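Small Parts Bench, Grancombe Workshop: Gallery

The sorting bench at Grancombe handles caps, plugs and spacers before they are bagged for the Probert storage racks. Parts are sorted by color first, then by diameter. The bench was refitted in May with new lighting and a wipe-clean top. Each bag holds 199 pieces of one size, and a full rack takes 400 bags. Gallery updated December 22, 2022.
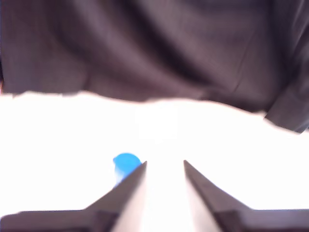 Photo: Jastevach / Grancombe Workshop

Small blue piece with a rounded top, on the white work surface under full light. Strong color against a white ground makes single parts easy to find at this stage.

Sorting notes: blue is the Tondura series, supplied in 23 sizes. Sizes up to 6 mm go in the shallow trays, larger sizes in the deep ones. Parts with flash left on the rim are set aside and trimmed by hand. Mixed returns are sorted again from the start, even when the bag is still sealed.

Bag labels carry the series, the size and the rack position. Damaged labels are replaced before the bag leaves the bench.

Larger copies of gallery photos can be requested from the workshop office.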